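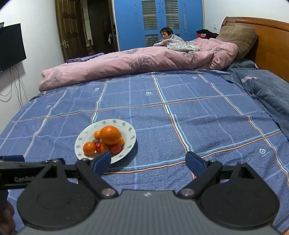 20 Jul 2022

Dye shed, Bundley

Pop is alive again! I'm putting that first so anyone flicking back through this book for the vat can stop here and be happy. For whoever has joined since the winter: Pop is the fructose indigo vat, the one in the tall lidded bin by the back wall, and it got its name from the noise the lid makes when you lift it after a warm night. It has been sulking for most of the month and I had more or less decided to tip it out and start over.

What it looked like when I came in: dull blue-grey all the way down, no coppery skin on top, and the bloom (I always call it the flower, sorry, old habit) had gone completely flat. Smelled of not very much. I dipped a scrap of cotton anyway and it came out a dirty sky colour and rinsed off nearly white, so that was just pigment sitting on the cloth with no real reduction going on at all. I wrote "tired" on the lid tape back in February when it did a milder version of the same thing, and the tape is still there, faded, like a little curse.

Checked the pH with the Sutamo strips. I know some of you don't like them and I do take the point that the colours are hard to tell apart at the top end, but they were what was in the drawer. It read well below where I'd want it, so the lime had dropped off. Which fits, if you think about it. We've been dipping a lot of wool that had been through a vinegar rinse and I bet not all of it was properly washed before it went in. Every skein carries a bit of acid across and Pop has been quietly neutralised by our own good manners.

So:

Warmed the whole thing first. Stood the bin in the big trug of hot water and kept topping the trug up. Slow, boring, wet feet.
Slaked lime, mixed to a cream in a jam jar with warm water, poured down the side so it didn't drag a load of air in.
Stirred round the edge, brought it to a whirlpool, reversed the stick at the end and pulled it out gently.
Waited. Went and did the weld (see further down).
Fructose, dissolved in hot water, same careful pour.
Stirred again, lid on, old duvet round it.

I did the lime first and left a decent gap before the sugar. The last person to rescue it put them both in together, going by the page before last, and it did come back that time too, so I can't claim the gap matters. It just felt easier to see what each thing was doing.

By mid afternoon there was a skin! Proper bronze, with the little oil-on-a-puddle look, and when I pushed it aside the liquor underneath was a clear brown-yellow like weak tea. I did a small dance. A cotton scrap came out lime green and went blue on the line while I watched, and it held its colour in the rinse. 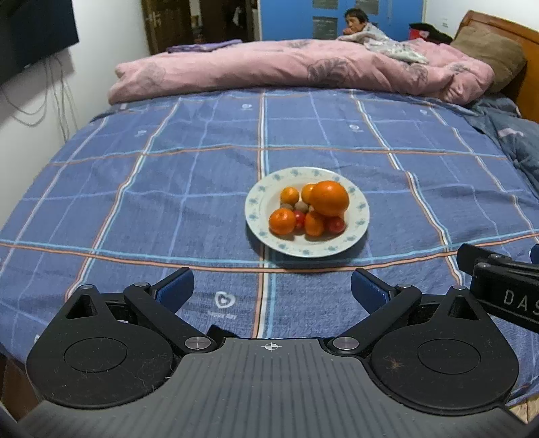
Bridie Oakhanger
Dye bench lead, Bundley shed

Right, weld, which was meant to be the real business of the day before Pop took over.

The order from Drotura is for a soft green, to match the swatch pinned inside the cupboard door (please leave it in there, it has already faded along one edge from being on the windowsill). They want it as wool, worsted spun, and they want it to look like "moss in shade", their words. The plan is weld first and then a short dip in indigo over the top. I've seen it done the other way round and I've done it the other way round myself, and blue first does give you a more even green, but I find it so much harder to judge. With yellow underneath you can creep up on the green one dip at a time and stop when it looks right. With blue underneath you're guessing how much yellow will sit on top of it and by the time you know, it's in the pot.

Wool was mordanted yesterday evening in alum and left to cool in the pot overnight with the lid on. I used 295 g dry weight of wool for this trial, so one big skein and one small one off the same cone. No cream of tartar. I've stopped using it with weld, it seems to push the yellow towards something lemony and thin and I want a fat, eggy yellow for this. Somebody will tell me I'm imagining it. Perhaps I am, there's a side by side test I keep promising to do and don't.

The weld is last summer's, from the bed along the fence, dried in bunches and chopped up small with the garden shears, stalks and seed heads and all. It weighed 406 g dried, so a good deal more than the wool, and I know that's generous. It's been hanging in the rafters all that time and I wanted to be sure of it. (It was fine. It was more than fine.) Put it in the old tights, tied a knot in the top, soaked it in hand-hot water and then brought it up very slowly. It mustn't boil. I say this to every person who comes through the door and then I got distracted by Pop and turned round to find it right on the edge of a simmer, so I whipped the lid off and slung in a jug of cold. If the yellow comes out brownish on the next batch and not on this one, I'll have got away with it through pure luck.

Added a pinch of chalk once the colour was in the water. Our water here is soft, lovely for tea and madder hates it, and weld isn't keen either. The change is really something if you've not seen it: the bath goes from a sort of hay colour to a clear strong yellow in the time it takes to stir it. I know it's only calcium, I still call people over to look.

Wool in, wetted out first in plain warm water. Held it just under a simmer for an hour, turning it every so often with the smooth stick. The one with the split end is snagging, by the way, I've put it in the kindling box. Then heat off and left it in the pot while I went back to check on the vat.

The yellow: gorgeous. I wish I could sell it as it is. Very even except for one paler patch on the big skein where a tie was too tight, my fault, I used the cotton string and it shrank up. Looser figure-of-eight ties next time, and acrylic yarn for the ties if there's any left in the tin.

Then the overdip. Squeezed the yellow skeins well, washed them, washed them again (see above about Pop and acid, I was feeling guilty), and lowered the small one in first. I counted slowly under my breath, which is a rotten way to time anything, but the clock in the shed has stopped again and my hands were gloved and blue. Out it came, a bright sharp green, and then as the air got to it, it went down and down and bluer. Too blue! One dip and it was already past the swatch. Pop had been so feeble for so long that I'd forgotten what a vat in good health can do in a few breaths.

So for the big skein I had a rethink. I could have weakened the vat, but there's a queue of people wanting strong blues out of it and I'd not be popular. What I did in the end was a really quick dip, in, one gentle squeeze under the surface, out, and straight into a bucket of water that had been standing. The standing bucket is a trick from a visiting dyer, and it does seem to even things out; the blue develops under the water and you don't get the streaks where the drips run. Two of those and it was nearly there. I stopped. Wet wool always looks deeper than dry and I've been caught like that more often than I'd like to put in writing.

Both skeins went through a long soak in clean water, then a weak vinegar one to bring the wool back from the lime (it gets harsh, you can feel it squeak), then wool wash, then a rinse. Spun out in the old salad spinner and hung up under the lean-to, out of the sun.

Checked at the end of the day, still damp in the middle. The big skein is close. If anything it's a shade too fresh, more new grass than moss, and I'm wondering about a tiny bit of iron to sadden it. Only a tiny bit! Iron goes from "ooh, lovely" to "pond" before you've put the spoon down. I'd do it as an afterbath in the separate bucket with the red handle, the one marked IRON on every surface I could find, and I'd try it on the small skein first as that one's gone wrong already.

Bits and bobs for whoever is in next:

Please don't dip anything in Pop tomorrow morning. Give it a rest, a stir, and a warm. If the skin is there after lunch it's fair game.
Anything that has been near vinegar gets washed properly before it goes in the vat. I've put a note on the lid, over the top of the old tape.
We're low on slaked lime. Enough for one more rescue, I'd say.
The spent weld is on the compost, tights rescued and hung on the nail.
I've left the weld bath in the pot with the lid on. There's colour in it still and I'd like to put some unmordanted silk scraps through it just to see, along with a few alum ones. If it grows a hat before I get to it, tip it on the roses.
Drotura want a sample card by the end of the month. I'll cut it from the big skein once it's dry and I've decided about the iron.

Still to write up: the madder that's been sitting in the blue bucket. It smells like wet plaster and I didn't have the courage today.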